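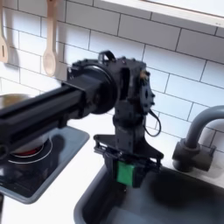 3 min read

I have put together two play kitchens in my life, and the Provmont from Kireson is the only one I'd happily build again. We've had ours since December and it gets used every single day, usually before I've had my coffee.

The sink is what sold me. Most play kitchens give you a shallow dish that holds one plastic carrot, but on the Provmont it's a proper deep well, dark gray with rounded corners, set down into the white countertop. You can drop a whole tea set in there (we do, constantly) and still have room for the pretend soup. The inside is smooth, so wiping it out takes one pass with a damp cloth – no little ridges for crumbs to hide in!

Then there's the faucet. It's a gooseneck, also dark gray, with a tall curved spout and a chunky handle block down at the base. It looks so much like a grown-up faucet that my sister asked if it was hooked up. It isn't, and I'm fine with that. My floor has been through enough.

Assembly took me one evening with a screwdriver and a bowl of popcorn. There are 18 steps in the booklet and the drawings are clear, although step 11 has you hold a side panel upright while reaching for a screw on the far side, and I could have used a third arm. The screws come in labeled bags, which I loved.

A few gripes. White countertops show everything, and marker needs some real scrubbing if you don't catch it right away. The pots that came with ours are on the small side too, so I picked up the Jellar food set to go with it, and those pieces are a much better size for little hands. I also looked hard at the Wallin kitchen before buying. It has a nicer oven door, I'll admit, but the sink was barely deep enough for a spoon and that settled it for me.

I paid $87 on sale. At full price I'd have thought about it longer, but I think I'd still have ended up here. My niece is six and she plays at it just as happily as my two-year-old, mostly washing the same cup over and over and telling everybody dinner is almost ready.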